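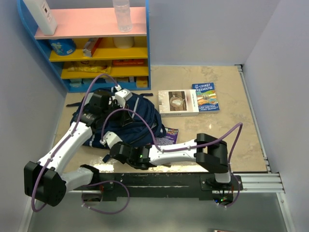
The weight we ask children to carry

Opinion, by Kipchumba Langat

Each September, families in Sorstead are sent a list of what a student must bring to class, and each September the list is longer. It names books, a water bottle and a change of shoes. It has never named a limit.

This column argues that it should. A navy backpack of generous size, laid flat beside three books, gives a fair idea of the difficulty. One thick volume takes up a good share of the space intended for lunch and a jacket, and the bag will hold whatever is put into it. Capacity has become the only rule most households apply.

The Massawe Parents' Association put the question to its members last term and received 124 replies. Of these, 80 said the school bag was packed the night before by an adult, usually in haste and usually from memory. Items were added readily and seldom removed. A book finished in the second week was still travelling to and from school in the sixth.

The association's first recommendation concerns the home. A low shelving unit beside the place where the bag is packed, with bottles on one level and packets and boxes on the others, allows a child to see what is available and to choose from it. Bright colours do no harm. A pink shelf over a yellow one is easily named by a child of five, and a shelf that can be named can be kept in order. The bag should be emptied completely on Sunday and filled again from the shelf.

The second recommendation is addressed to schools, and it is here that progress has been slow. Plallport Public School set aside $425 for a class set of its heaviest reader, so that the students' own copies could remain at home. The sum is modest. Neighbouring schools have declined to follow, citing storage, although a single cupboard would be sufficient.

It will be said that carrying one's own books teaches responsibility. There is merit in the view. Responsibility, however, lies in deciding what the day requires – a judgement that a child cannot exercise when everything is required every day.

The Zodard district trustees will review the supply list before it is next issued. They are respectfully urged to print beside each book the days on which it is needed, and to leave the remaining days blank.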